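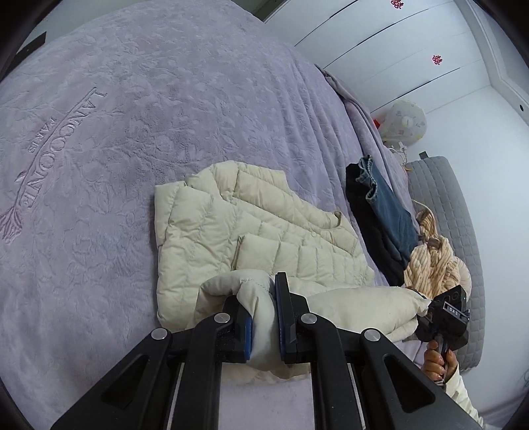

Figure 4. Cream quilted vest on a lavender plush blanket. Padded outerwear and pile blankets are coded separately in the inventory (classes P and B).

4.2 Household textiles and reported bedroom heating

The household inventory was returned by 314 households across the two districts, Flerncombe and Ďurica. Each return lists the bedding and warm clothing kept in the main bedroom, the type of heating in that room, and the hours per day that heating is switched on between the start of the heating season and its end in May. Returns that listed bedding but left the heating section blank were kept for the descriptive part of the analysis and left out of the models in Section 4.3.

Items were assigned to classes by their construction. Fiber content was recorded where the respondent copied it from a label, but many labels were missing or worn, and fiber was therefore not used as a grouping variable. Class P covers any garment or cover with a fill held between two layers of fabric by stitching. Class B covers blankets with a raised pile on at least one side. Woven blankets without pile form class W, and knitted items form class K. The distinction between P and B matters for the insulation estimate, as the two respond differently to compression. A padded garment loses a large share of its thickness under a modest load, and the loss is greatest along the stitch lines, where the fill is already thin. A pile blanket compresses less in absolute terms but has less thickness to begin with.

Insulation was estimated from thickness under a standard load, using the procedure described by Baláž in the Prodeo working notes (see Appendix B). In brief, the item is laid flat, left to recover for 60 minutes, and measured at five points with a plate gauge. The mean of the five readings is entered in the inventory. For garments, points falling on a seam or a closure are moved to the nearest channel center. This choice raises the estimate for class P relative to a method that samples seams in proportion to their area. We return to this in the limitations.

Bedroom heating followed district lines more closely than it followed the amount of bedding. Homes in Ďurica are mostly connected to a shared boiler loop, and residents there have limited control over the hours of supply. In Flerncombe, rooms are heated individually, chiefly by electric units, and the occupant decides when they run. A relation between bedding insulation and heating hours can be expected only where the occupant controls the hours, and this is the pattern in the data. In Flerncombe, households with a higher total insulation value report fewer hours of overnight heating. In Ďurica the two quantities are unrelated.

The direction of the effect in Flerncombe cannot be settled from a single round of returns. A household may heat less on account of having warm bedding, or may have bought warm bedding after deciding to heat less. The free-text answers contain examples of both. Several respondents also reported wearing padded garments indoors in the evening and placing them over the bed at night as an extra layer. The inventory form did not anticipate this use. Such garments were counted once, as class P, and their area was taken as the spread area of the item with the closure fastened. Spread area overstates coverage for vests and short jackets, which shift during the night and rarely lie flat over the sleeper.

Item age was reported in years. Older class P items showed lower thickness for a given fill type, and the decline was steeper among items reported as machine dried. Class B items showed no clear trend with age. Respondents were asked for the wash temperature, but the answers were too uneven to use. Many gave the number of a machine program, and programs differ between manufacturers. The Zodley return form has been revised to ask for the temperature directly, with a separate box for "not known."

Thickness was measured by the respondent in the postal sample and by a field assistant in the visited sample. To compare the two, 80 items were measured both ways. Respondent readings were higher for class P and matched closely for the other three classes. The likely source is the recovery period, which the printed instructions mention only on the second page. A correction was fitted to class P readings from the postal sample and applied before totals were computed. Uncorrected totals are given in Appendix C.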